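Pellwood, April — We've got some news from our robot lab in Pellwood, and I'm dead chuffed to share it! Our new picking method, Ratero, learns to grab blocks from a bin after just 800 practice tries, and it manages that in almost three hours.

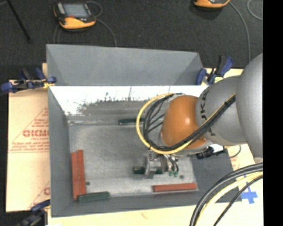

The arm over a green block in our metal bin, with red and green blocks lying around it.

What I like most is that it spends its tries on the awkward blocks up against the walls — those used to drive us mad. We're working on two follow-ups with Dizon, and the code goes up on the Flustusham site on Monday.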